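### 4.2 Who counts as canon

The Drorthorpe films present a tidy version of a common problem. When Dulton bought the studio that made them, it acquired 11 features, a television pilot, and the right to decide whether any of it had happened. Press coverage dealt at length with the price. Fans went straight to the second matter, and we coded 248 of their forum threads posted in the February after the sale.

Of these, 190 argued about continuity. The typical thread begins with a modest question (is the lighthouse keeper in the fourth film the same man as in the ninth?) and arrives, within a page, at the nature of time. Posters cited tie-in novels, deleted scenes, and in one case the back of a cereal box. Dulton's own statement, which said that the films "remain a valued part of the family," was read by both camps as a clear victory. 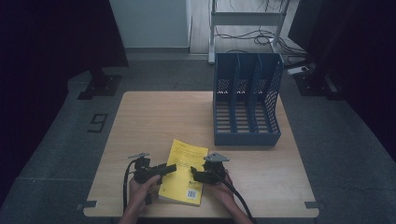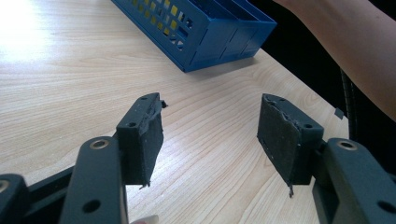
*Figure 3. A yellow paperback and a blue plastic file holder on a light wooden table; a blue plastic basket on a light wooden tabletop.*

Ingvarsson, the smaller of the two franchises in our sample, took the opposite road. Its new owners announced that everything before the purchase was void, then spent two sequels quietly bringing it back, one supporting character at a time. Threads about Ingvarsson are shorter and angrier. They also contain far more charts.

We read both cases as bookkeeping carried out in public. A merger moves titles from one ledger to another overnight, but a story world has to be moved by hand, and the audience insists on checking the boxes. The Naltstead series, discussed in the next section, skipped this stage by being canceled.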